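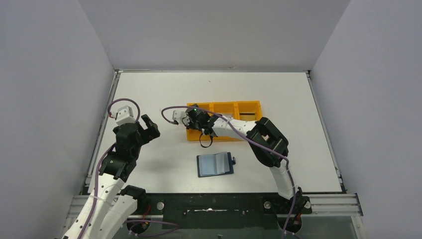
Figure 2. Shallow divided bin and dark blue folder-like item on the white tabletop.

3.2 Divided bins and flat covers

The Haverford survey asked households and small offices how they keep the flat and small items that collect on a desk during a working week. Of the 2125 forms sent out, 1837 came back, and 1809 were complete enough to be used. The most common answer to the question on containers was a low open bin with fixed dividers, kept within reach of the chair. Folders and clear-covered holders came next. Many respondents kept both, and the two were often described as a single place for papers, although they are used in different ways.

A divided bin sorts by position. Its user decides once which compartment belongs to which kind of item and afterwards puts things back without reading a label. The low walls make this easy, as the contents can be seen from a normal sitting height. They also set a limit. Flat items laid against the bottom of a compartment, as in the right-hand compartment in Figure 2, stay visible only as long as little is placed over them. Respondents who reported losing things in a bin mostly described this kind of covering – a card under a notepad, a receipt under a charger.

Folders and holders raise a different problem. A clear or tinted cover lets the user see that something is inside, but it must be lifted before the item can be taken out, and it does not always lie flat again. The overlapping translucent sheets in Figure 2 show the difficulty, with the flap on the right tilting up. In the Trindov interviews, held in June with 37 of the respondents, raised covers were often given as the reason why a folder was left on the desk and not returned to its shelf.
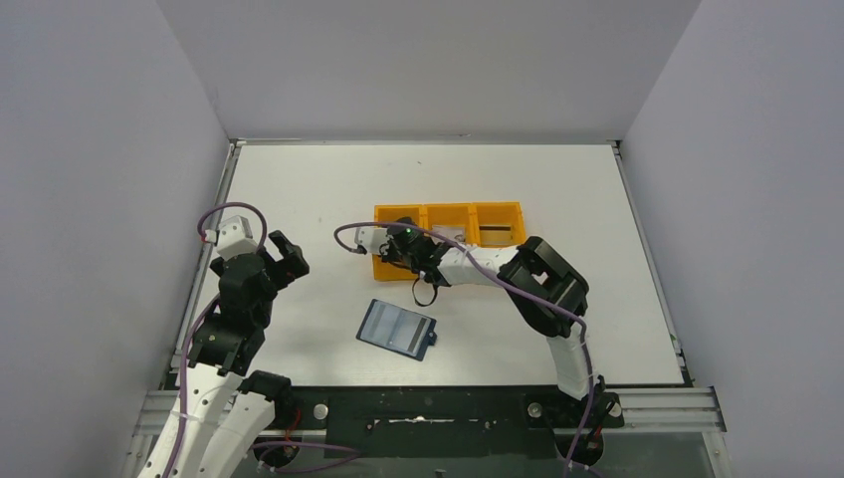 The surface on which a bin is used has received less attention than the bin itself. Earlier work under the Votitz program treated the desk as a neutral background, and its inventory sheets record only width and depth. We consider this too narrow. Color contrast affects how quickly a container is found, and a yellow container on a white table between plain grey walls is a favorable case that few home desks offer. Interview participants with patterned or dark desktops tended to place their bins against a wall or in a corner, where the outline was easier to pick out. The Jomum checklist was therefore extended to cover surface color and the distance from the bin to the nearest wall.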